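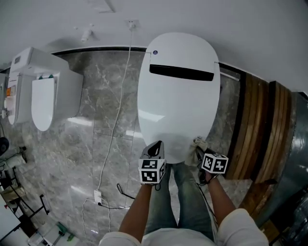

A cloth at the lower edge of a smart toilet, each hand working through a gripper.

Home | News | Gadgets | Home Life | Reviews | Contact

Can a machine clean the bathroom yet? Wastero says it's getting there

If you asked me which chore I'd hand over first, I wouldn't even need to think. It's the toilet. It has always been the toilet. So when Wastero put out word in September that it wants a bathroom-cleaning helper ready for store restrooms and, later on, regular homes, I cleared my afternoon and read every page they'd posted (yes, including the footnotes).

The short version: not yet, but closer than I figured.

The company has logged 1261 wipe-downs so far, all on toilets, and it counts a job as done only when a person checks the thing afterward and doesn't want to go over it again. The big flat parts, like a closed lid, are going pretty well. The trouble starts at the edges. Wiping along a rim with a cloth means squeezing the fabric, pressing just enough, and following a curve that keeps changing under you, and cloth never bunches up the same way twice. I do it half asleep with the radio on! For a machine it's a real headache.

Shiny surfaces don't help either. Glossy white plastic throws the ceiling lights right back, and Wastero says its software still sometimes takes a bright reflection for a wet spot and goes back to scrub it. I've done the same thing, to be fair.

Then there's the floor around the toilet. The fancy electric models need to be plugged in, so you've got cords to work around, and a person just nudges those aside with a foot. Wastero's plan for now is to leave the floor alone completely and stick to the fixture. I think that's sensible, though it does mean somebody is still coming in behind with a mop.

Corklow, the home goods chain, has signed up to try the thing on its showroom floor, where display toilets get touched all day long and have to look spotless. Its staff do 119 wipe-downs in a busy week at the biggest store, and I can't imagine any of them fighting to keep that job. Noiphan, the other outfit chasing this market, is starting with shelves and countertops and says bathrooms can wait.

As for price, Wastero will only talk about renting, at $505 a month per store. That's a lot of paper towels. A home version has no price and no date, and when I wrote in to ask, I got a very friendly reply that didn't answer the question.

I'll keep my brush for now. But put me on the list.

Comments (4)

tilegrout_mom
Does it do behind the base? That's the only part I care about. I'd pay $400 tomorrow for behind the base.

Rusty Hinge
I cleaned restrooms for a living for years. Lids are easy. Call me when it can handle a bus station.

pdx_nightowl
505 a month for something that skips the floor, no thanks

tilegrout_mom
@Rusty Hinge ok fair, but I'd still take the lids!

Contact Indico | Copyright Indico, all rights reserved | Back to top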